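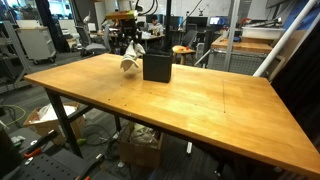

House rules for the arm
By Yusri Majimbun
August

The rule sheet at the Flestville lab is one page, printed on both sides. Syahrul Manurung wrote the first version in an afternoon after he joined, and it had 61 lines. The current one has 24. He says the long version was more complete and that people stopped reading it by line seven.

Manurung runs the bench group at Hulen, which tests robot arms on household jobs such as picking up cloth and putting it in a box. The work is slow and repetitive, and most of his rules deal with what people do between runs.

The first rule is that whoever starts the arm says so out loud and waits for a reply from everyone in the room. The second is that the person running it keeps the stop button within reach. If you need to step away to answer the phone, the arm is stopped first. Being tired of walking back and forth is not a reason to skip it.

Reaching over the table has a section to itself. Cloth slips, folds under itself or hangs over the rim of the box, and the urge to fix it by hand is strong. Manurung's sheet says the arm must be stopped and the operator must confirm it before any hand goes past the table edge. He wrote up 73 close calls in his first year, none with an injury, and most were people straightening fabric.

"They knew the rule," he said. "They thought the arm was done moving."

Other lines are about housekeeping. Cables overhead need enough slack for the full reach of the arm and must be checked each morning. Anything clamped to the table gets a tug test. Walkways are cleared at 4 p.m., and the person who clears them signs the sheet.

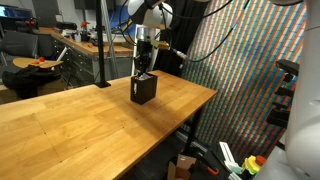 Who is allowed to restart the arm after an emergency stop?

Only the person who was running it, and only after the cause has been found and written down. If someone else pressed the button, the two of them talk first. A stop with no known cause goes to Manurung, and the arm stays off until he has looked at it.

Zakley, a smaller company that works on sorting, borrowed the sheet last year and changed it. Its staff often work alone in the evening, so the spoken call was no use to them. They now ban powered runs unless a second person is in the building and has been told the start time. Manurung has copied that line into his own sheet.

He reviews the page with the whole group every August. A line that has not been used or broken in a year is discussed, and sometimes it goes. The rule about reaching over the table has been reworded four times. It currently reads: "Stop it, say it, then reach."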